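Notebook, dye bench - January
Walnut and onion skin, second round

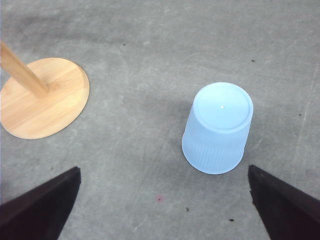 Carried on with the wool samples for the Vadley blankets. The aim is still a brown that stays brown after washing and doesn't drift toward pink the way the first round did. Desta thinks the pink came from the water and I think it came from the pot. We agreed to change one thing at a time, so this round keeps the pot and changes the water.

Yarn is the two-ply from Brorby, scoured overnight with the plain soap. It came out cleaner than the last lot but still smelled of sheep when wet. Weighed 500 g in total and split it into small skeins, tied loosely in four places. The ties on the first round were too tight and left pale bands. Dace retied the ones I had done.

Mordant: alum only, no cream of tartar. Brought up slowly over an hour, held just under a simmer, left to cool in the pot with the lid on. I meant to take the skeins out before lunch and forgot. They sat until 3:15. I doubt it matters with alum but writing it down.

Walnut bath: hulls from the bag So-ying dried in the fall, soaked since the end of last week, strained twice through the old pillowcase. Rain water this time, from the barrel behind Skillavgate. The bath looked darker than the tap water one did at the same stage, but the hulls had also soaked longer, so that's a second change I didn't intend. Needs repeating with the soak time matched.

Onion skin bath: tap water, same as before, as the control. Kidus brought the skins, mostly yellow with a few red mixed in. Picked out the red ones I could find.

Temperature held at 63 C for the walnut. The hot plate overshoots if you turn the knob past the middle mark, so leave it below that and wait. Onion bath ran hotter and I didn't watch it closely.

Results so far:
Walnut, rain water - medium brown, slightly gray, no pink that I can see under the window. Ask Uldis to look, he sees red better than I do.
Walnut, rain water, iron dip - nearly black at one end of the skein and patchy. Iron wasn't fully dissolved when it went in. Discard.
Onion - strong orange gold, even all the way through. Nice, but it isn't what Org ordered.

Rinsed everything until the water ran clear. The walnut took much longer than the onion. Hung on the back rail with paper tags. Pencil on the tags, please - the ink ran last time and we lost track of which skein was which.

To do:
Wash test on 2 walnut skeins once dry, wool soap, lukewarm
Strips in the south window, half covered with card
Repeat walnut with tap water and the longer soak
New pillowcase, the old one has split at the seam
Dace to ask Brorby if the next yarn comes from the same clip

Leftover walnut bath is in the lidded bucket under the sink. Don't pour it out, I want to see what a second dip does.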